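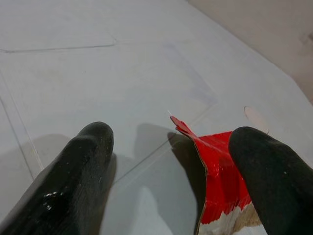

How to test a logo before you pay for signs

Last updated: May

Print this page | E-mail this page

I shrink every logo to 15 pixels before I show it to anyone. If I can still tell what it is, great! If it turns to mush, I start cutting lines.

1. Print it in plain black, no grays.
2. Tape it to a wall and back up 8 feet.
3. Ask a friend to draw it from memory (Vy Diệp drew my Lamberg mark as a teapot - back to the sketchbook!).

Related items
- Picking two brand colors
- Naming Dindeck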